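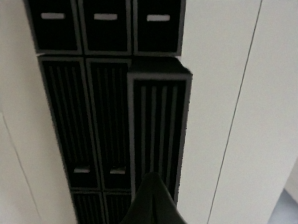 How many matches do we need to watch before we offer a young player a trial?
Two at the least, one at home and one away, with a different scout at each.

Opening. Thank Gavin Haldane for the invitation. Say I run youth recruitment at Lendbridge and that the talk lasts 20 minutes.

First point: the report form. Ours used to run to 11 pages and scouts skipped half of it. Annag Skinner cut it to one side. Read out the headings: first touch, movement off the ball, reaction to a mistake.

Pause for questions on the form.

Second point: parents. Speak to the club coach first, always. Don't promise anything on the touchline. Tell the story of the June tournament and the goalkeeper's dad.

Third point: late developers. We keep small players on the list until they are 16. Mwajuma Lema has the growth charts if anyone wants them.

Hand over to Radek Paulík for the session on goalkeepers.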